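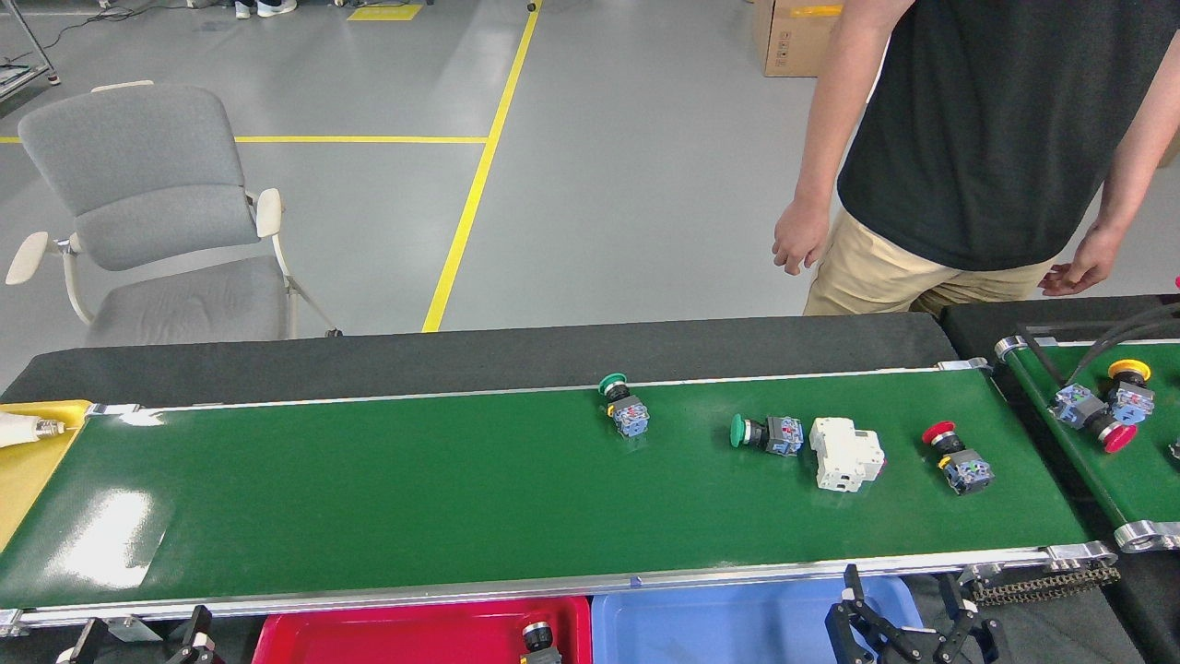

Why small shops should repair again

When I moved to this country, the first thing I bought was a kettle from Flumell. After one winter the switch of it did not stay down anymore. I asked in the store where I can bring it for repair, and the young man looked at me with real pity. He said the new ones are on sale.

I grew up in a street where Mimoza Mladenović had a repair shop, four steps down from the sidewalk. She fixed radios, irons, mixers, once the hearing aid of my grandfather. She kept a notebook for every customer. You paid little and you waited long, and my mother complained about both - the waiting and also the paying - but she always went back.

I do not want to say that everything was better. Many of those irons were dangerous. But a switch is a part that costs almost nothing, and it seems to me wrong that a whole machine goes to the garbage for it.
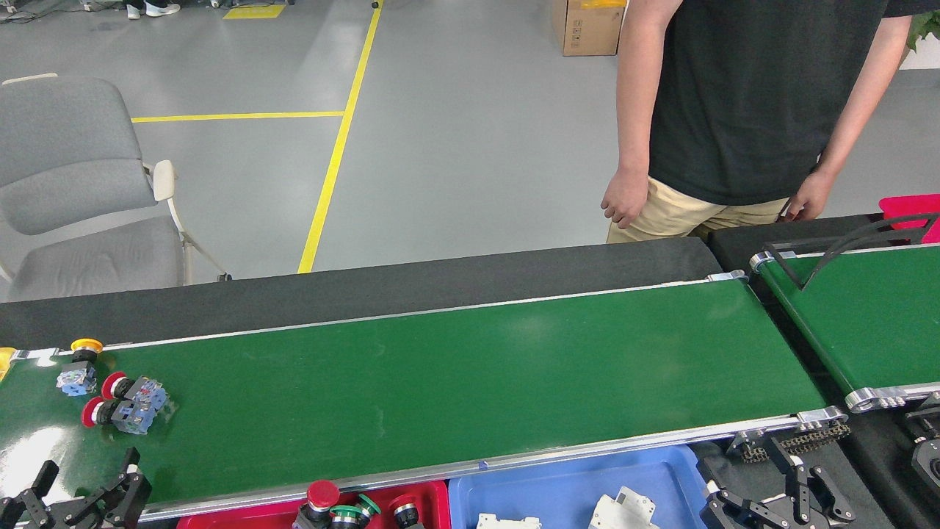

People tell me that repair is too expensive because of wages. This is partly true. My neighbor Deolinda Simões paid 2000 for a Zedel washing machine, and when the door lock broke, the company wanted almost half of this only to come and look. A retired electrician did it in one evening. The work was not the expensive thing. The expensive thing was to find somebody who is permitted to order the part.

So my opinion is simple. A company that sells a machine should also sell its parts, to anybody, at a normal price, for many years. And the city should give cheap rooms to people who want to open such a shop. We have enough empty stores in our main street, I pass them 365 days a year.

My kettle still stands in the cupboard. I hold the switch down with a clothespin, and I stay next to it until the water boils.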